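Jumirwood changes drink tray layout at Clundow offices

2021-11-12

Jumirwood, which manages the shared offices at Clundow, has replaced the open jars and bowls in its break areas with trays of single-serve packets. The change covers 63 break areas on the Clundow site and the smaller Benavides annex. It applies to tea, instant coffee and sugar. Milk, cups and kettles are handled under a separate contract and stay as they are.

Under the old setup, tea bags were left in their retail boxes, coffee was in a glass jar with a shared spoon, and sugar was in a lidded bowl. Refill staff topped up each one by eye. According to the operator's facilities notice, this led to uneven stock between floors, and to part-used boxes collecting in the cupboards. The notice gives a figure of 139 open boxes found during a cupboard check in March.

The new layout is the same on every floor. Tea goes at the left end of the tray in tight rows, in its paper envelopes, with the printed tags facing the user. Coffee sachets go next to the tea and are laid in a fan so that one can be lifted without moving the rest. Sugar packets are placed upright beside the coffee. Anything left in a retail box after the tray is filled goes back to the floor cupboard with the lid closed.

"The rows have to be packed tight enough to stand," said Gizella Farkas, who wrote the layout sheet for Jumirwood. "If they are spaced out, the first person takes one from the middle and the whole row goes over. We tested it with the bags lying flat as well, and people pulled out several to get one."

Farkas said sugar was the slowest part of the job. The packets are thin and the fill settles to one end, so a single packet will not hold itself up. The layout sheet tells staff to gather a small bunch, square the edges, and set the bunch down together. 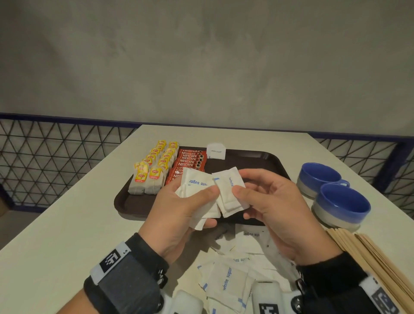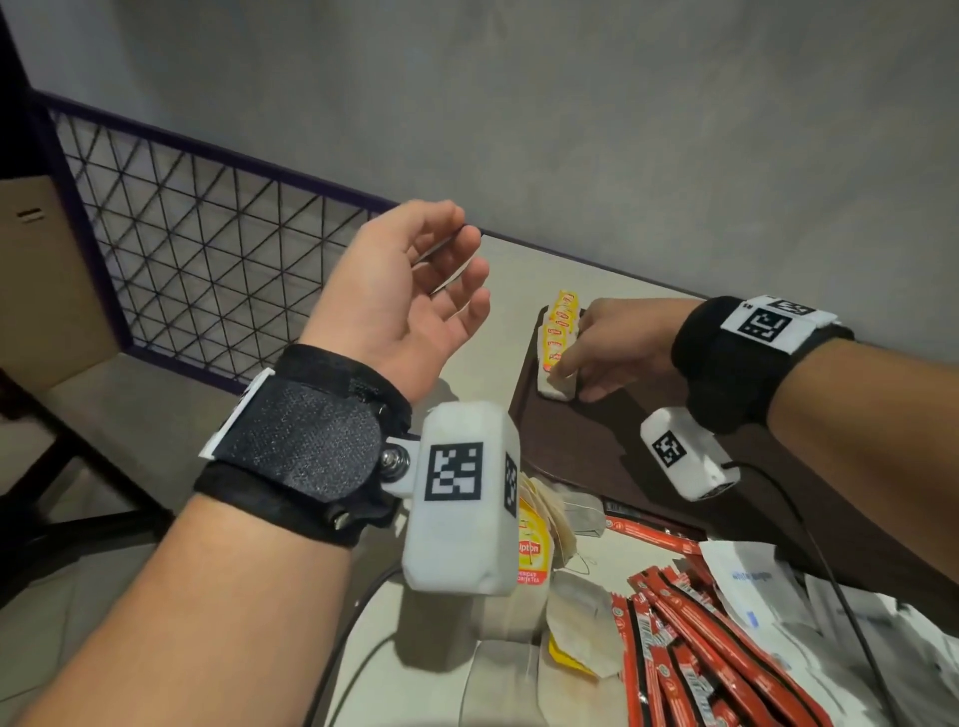

Drink trays being arranged at Clundow, with Lipton tea.

Refill schedule and stock

Trays are checked twice a day, in the morning before the floors open and again after lunch. A tray is refilled when a row has dropped to half its length. Staff do not add single bags to a short row – the remaining bags are pushed forward and new ones go in behind, so that older stock is used first.

Loose bags without an envelope are no longer put out. Where a box contains them, they are kept for the meeting rooms, where tea is made in pots. Torn or damp packets are thrown away at each check, and napkins are stored separately from the tray.

The opening order was for 800 boxes of tea, divided between the two buildings by floor area. Coffee and sugar are ordered monthly against actual use. Jumirwood has not given the cost of the order. Cupboard bins for the spare stock were supplied by Plustik and are labeled by product and date of opening.

Tenants were told of the change by e-mail and by a card in each break area. Firms with their own kitchens are not affected, though they can ask for the layout sheet. Requests for decaf or herbal tea go through the floor desk and are filled from the same cupboard.

The layout will be reviewed after 4 months. Farkas said the review would look at how much sugar is left over, and whether the trays need a divider between the tea and the coffee – the fan of sachets tends to slide toward the open end when the tray is carried.

Comments

deskbound_m
The jar was fine. The spoon was not fine. I'll take the packets.

R. at Benavides
Our floor still has the sugar bowl as of this morning. Is the annex on a later date? The card is up but there's no tray.

teapot44
Where does all the extra paper go? Every bag now has an envelope, plus the sugar packets. There's only one bin on our side and it was full by noon.

Kestrel
@R. at Benavides we got ours yesterday, second floor. Ask at the floor desk, they had spare trays behind the counter.

lowcaf
Decaf request took two days but it did come.

Get local business and property news by e-mail once a week. Enter your address to sign up. You can unsubscribe at any time. By continuing to use this site you agree to our use of cookies.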